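6 min read

3.2 Difficulty settings and early quitting

The second study looked at how players of side-scrolling shooters choose a difficulty level when the game also sets a time limit on each stage. We used Bruletau, a small shooter made for this project by Geerts, because its source code was open to us and none of the players could have tried it before. The game has 6 stages. Each stage has its own clock, and running out of time costs a life in the same way as being hit.

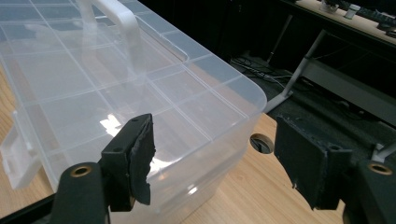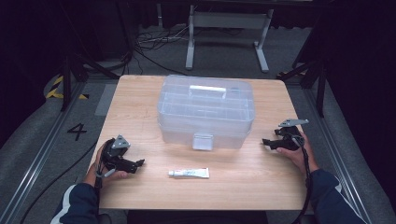 Figure 4. Clear plastic storage box with a carrying handle on the lid, on a light wooden tabletop.

Kristof Vanhove objected to the first version of the design on the ground that a player who loses a life to the clock does not blame the same thing as a player who loses a life to an enemy, and that adding the two together would hide the effect we were looking for. We changed the logging after his remark. Deaths by clock and deaths by damage are kept apart in everything that follows.

A total of 500 players signed up and 400 finished at least the first stage. Only these 400 are included in the analysis. Players picked Easy, Normal or Hard before the first stage and could change the setting between stages from the pause menu. They were told this once, on the title screen. The clock was the same on all three settings. What changed was the number of enemies on screen and the speed of their shots.

Of the players who started on Hard, 67 moved down to a lower setting before the end of the game. Most of these changes came right after a death by clock, although lowering the setting gave no extra time. In the written answers, several players said they had expected it to. One wrote that she "kept turning it down and the timer kept beating me." Players who died mainly from enemy fire tended to stay on the level they had picked and retry the stage.

Quitting followed a similar pattern. Players who stopped before the last stage had more clock deaths in their final session than players who went on, while damage deaths were close to equal in both groups. The fourth stage, a long vertical shaft with moving lifts, accounts for a large share of the quits. Its clock was set by the same rule as the others, but a missed lift costs more time than any mistake in the earlier stages. We ran the comparison again without this stage. The difference became smaller but kept its direction.

The pause menu in the October build did not say what each setting changed. A later build adds one line of text under each option, and section 3.3 reports the results for that version.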